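Stop Comparing Grippers on Cubes

Most gripper comparisons I read, including several I have written, are run on a bare table with rigid blocks. The arm comes down from above, the fingers close, the block goes up, and a success rate goes into a column. The numbers are clean and easy to reproduce. They are also close to useless for anyone choosing an end effector for work inside a house or an office.

I want to argue for a different default. If a gripper is going to be sold or published as suitable for indoor mobile manipulation, the first test should be a drawer with something soft in it. The cube test can come later, as a calibration step.

Consider what a block on a table asks of the hardware. Approach direction is free. Clearance is unlimited on every side. The object does not change shape when touched, so the contact model from the planning stage is still valid when the fingers close. Finger width matters only relative to the block, and the outside dimensions of the gripper body do not matter at all. A large, stiff parallel gripper with good force control will score near the top every time, and the ranking will tell you very little about the next room.

A drawer changes nearly all of this. The front panel, the side walls and the top of the cabinet each take away part of the approach cone. The wrist has to clear the overhang if the object sits toward the back. The outer faces of the fingers, which no data sheet I have seen describes properly, become the surfaces most likely to hit something. And there are two manipulation problems in sequence: opening the drawer, with a long pull along one axis, and then picking from inside it. A finger shape that is good at one is often poor at the other.

We spent most of November on a comparison along these lines. Three finger sets went on the same arm: the Dritia wide block fingers, the Vokau tapered fingers, and a compliant pair from Endale. The controller was Trirno throughout, with the same gains and the same grasp planner, and the cameras stayed where they were. I will not print a ranking. The sample is from one site with one kind of cabinet, and a ranking would be quoted without that sentence attached. What I can report is where the attempts went wrong, which was more informative than how often.

The wide block fingers had the best pull on the drawer. They have a large contact area and do not twist under load. Inside the drawer they were awkward. With the fingers open to full stroke, the outer face touched the side wall well before the inner face was near the object, and the planner had to reduce the opening to fit. That left little margin for error in the object pose. The tapered fingers reversed the pattern: easy to place inside, prone to slipping off the panel edge during the pull. The compliant pair was forgiving against the walls, to a degree that became a problem. It absorbed side contact so quietly that the force threshold in the controller did not trip, and the arm kept pushing.

None of these faults appears in a tabletop test. All of them could be found in an afternoon with a cheap cabinet.

The second half of my complaint concerns the objects. Rigid test objects are popular because they can be described by a mesh, and a mesh can be shared. A snack bag cannot be shared in that way. It has a different shape after every attempt. The visible outline says little about where there is anything to grip, and printed film is hard on depth sensors because of the reflections. Yet bags and wrappers are a large share of what lies around in real rooms. A gripper that cannot pick them up has a serious limitation, and the buyer should learn about it before the purchase order.

The usual answer is that deformable objects make results impossible to reproduce. I accept that they make single trials impossible to reproduce. Distributions are another matter. Crumple the bag, drop it in, run the attempt, crumple it again. With enough repeats the comparison is sound, and the spread is itself a useful result. A gripper with a good average and a wide spread is a gripper that depends on how the bag happened to fall.

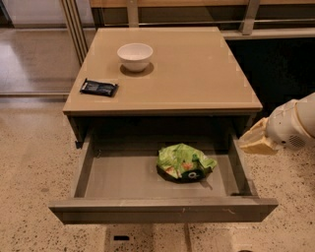
Test cabinet with the drawer open: green snack bag inside, wrapped bar and white bowl on top, gripper beside the right wall of the drawer.

The layout is deliberately plain. A bag in a drawer, with a flat bar and a bowl on the surface over it, covers three grasp types in one small workspace. The bar is thin and lies flat, so the fingers must get down to the surface with very little height to spare. The bowl wants a rim grasp. The bag wants a pinch on a fold, if a fold is available. A gripper that manages all three from one base position is worth more to me than one that lifts a heavy block quickly.

There is a fair objection on cost. A cube test takes minutes to reset and a drawer test takes longer, especially if the cabinet shifts on the floor when pulled. Our log shows plenty of time lost to putting the cabinet back on its marks. Bolting it down fixes that, and removes one of the conditions I would most like to see tested. I do not have a good answer here. My preference is to run both versions and report them separately – fixed for comparing fingers, free for comparing whole systems.

Reporting also needs to change. A single success figure merges the pull, the approach, the grasp and the exit. I would ask for four figures, one per stage, along with a note of every contact between the gripper body and the cabinet, whether or not it ended the attempt. Wall contact during a successful grasp is still a fault. Over months of use it will mark the furniture, loosen the finger mounts, or both.

Vendors could help at very little expense. Publish the outside width of the gripper at full opening, at half opening and closed, measured at the fingertip and at the base. Publish the smallest box the gripper can work in without touching the sides. The CAD model already contains these values, and I would trade the payload chart for them.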